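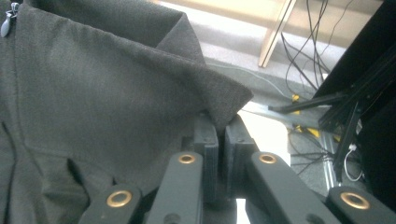

How do you lot fold zip-up hoodies so they stay folded? I moved into a smaller place in December and everything now lives in one chest of drawers, so I fold on the floor and stack from there. T-shirts are no bother. It's the thick brushed ones that beat me, like my charcoal one, where the collar is a double layer and the pointy corner sticks out however I lay it – and it's gone all frayed and fuzzy along there too. By the time I've got 6 in a pile the whole thing leans over. Do I zip them up first or leave them open?

Posted 10/5/18 by gistenix

Reply from alva

Zip it right up, then lay it face down. Sleeves straight across the back, one over the other, then fold the sides in so you've got a long strip about as wide as your drawer is deep. Bottom up to the middle, then over again. The collar should end up inside the fold and the weight of the rest keeps it flat. I do all mine this way and stand them on end like files, I get up to 12 in a drawer (a deep one, mind!).

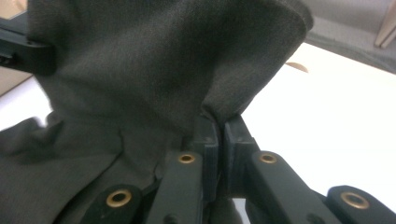 Should the hood go inside the fold as well? Fold it down flat over the sleeves before you do anything else, and it will tuck itself in when you roll or fold upwards.

Oh, and do it on something firm. I used to do mine on the bed and they came out wonky every time, because the duvet gives way underneath and you can't get a proper edge. A table is best if you've got one, but the floor will do nicely.

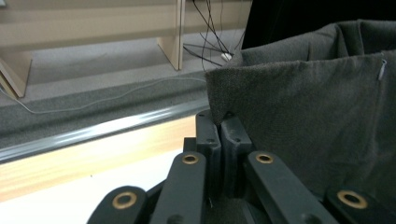
Give each one a good smooth down with your forearm before the last fold too – it pushes the air out and thick fleecy stuff holds loads of it. For the fuzzy bits I'd trim with small scissors and leave it at that.

Reply from akier

just hang them up? 5 hooks on the back of the door, done

Contact us | Copyright Wolau Community Help | Back to top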